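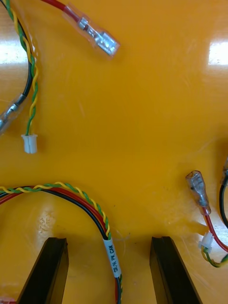
*News desk, Brorkbridge Jobs Bulletin*

Brorkbridge Ambulance Trust has opened applications for control room call handlers, with posts at its Temholm and Nesside centres. The notice went up on the trust's recruitment page on 23/09/2024 and applications close at noon on the second Friday of October.

The trust received 712 applications when it last advertised these posts and says it expects a similar number this time. Forms are read in the order they arrive, but an early form carries no advantage at the shortlisting stage.

**Who can apply**

Applicants must be 18 or over on the closing date and have the right to work in the UK. They need grade C or 4 in English and maths, or an equivalent such as Functional Skills Level 2. Certificates from outside the UK are accepted with a statement of comparability. No medical or emergency service background is asked for, though applicants must show two years in a job dealing with the public by telephone or face to face. Part-time work counts.

A driving licence is not on the list of requirements. Early shifts at Nesside start before the first bus, however, and the notice asks applicants to think about how they would get there.

**How to apply**

Applications are online only. The form has to be finished in one sitting, as the site does not save drafts. Applicants will be asked for:

- an email address they check often
- scanned exam certificates, in PDF
- names and contact details of two referees, one of them a current or recent employer
- a supporting statement of no more than one page

CVs sent by email or post will not be considered. Anyone who needs the form in another format can ring the recruitment line before the closing date.

**Tests and interview**

Shortlisted applicants will be sent a link to a typing and listening test. Those who pass go on to an interview at Temholm, whichever centre they have chosen. The typing test is the part most people fail, according to the guidance notes, and a practice version is on the same page as the form.

Testing and interviews are being run by Owusu, the recruitment firm that handled the previous round. Questions about test dates should go to the firm and not to the trust.

**Training and hours**

New call handlers have 5 weeks of paid classroom training followed by supervised shifts. The rota covers days, nights and weekends. Both full-time and part-time contracts are offered, but the classroom weeks are full time for everyone. Unsuccessful applicants may apply again in the next round.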